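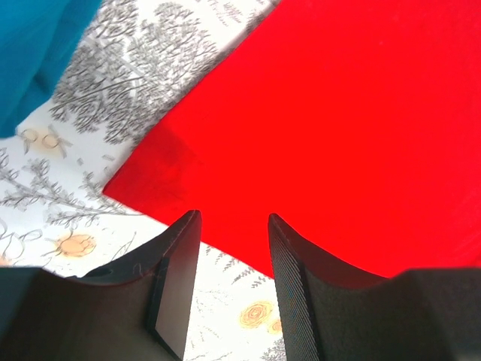 Red and blue cloth over the botanical print.

Annapurna Kurup has folded T-shirts for money for long enough to have opinions, and she sells them in a class called Plornness. I went on a Friday expecting to be annoyed. The class costs $47, and a T-shirt is a T-shirt.

"People say that," she said. "Then I ask to see their drawer."

Her method begins with pulling the shirt flat. I asked if that wasn't just ironing for lazy people. She didn't laugh. "Creases you fold in, you keep," she said.

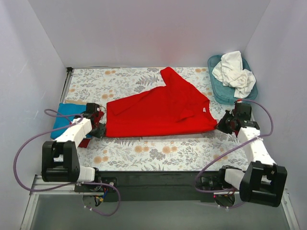 The red T-shirt stretched flat, one sleeve still up.

She claims a long, low fold saves room. How much? She wouldn't say. The Plornness flyer promises 92 shirts to a dresser, a figure she says came from her old partners at Clastard. "I never measured it. Ask them."

I did, and got no answer.
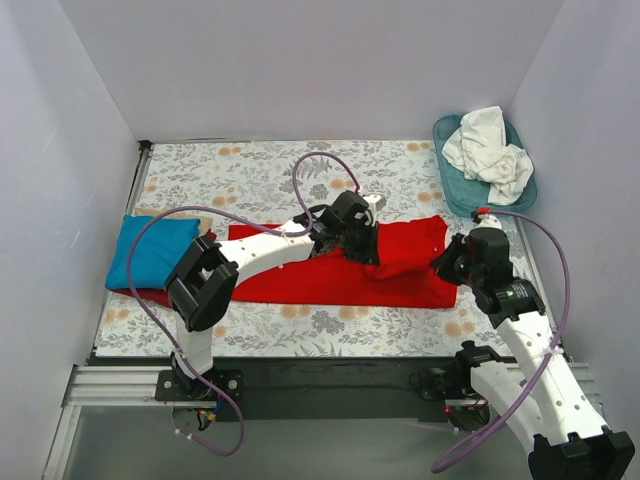 Blue folded on top of red, with a white cloth in the tray.

On stacking she was firmer: small bundles go on top of long ones. And the crumpled stuff? "It can wait in a tray," she said. "Some things don't deserve folding."

That I believed. I'm less sure about the follow-up course in August.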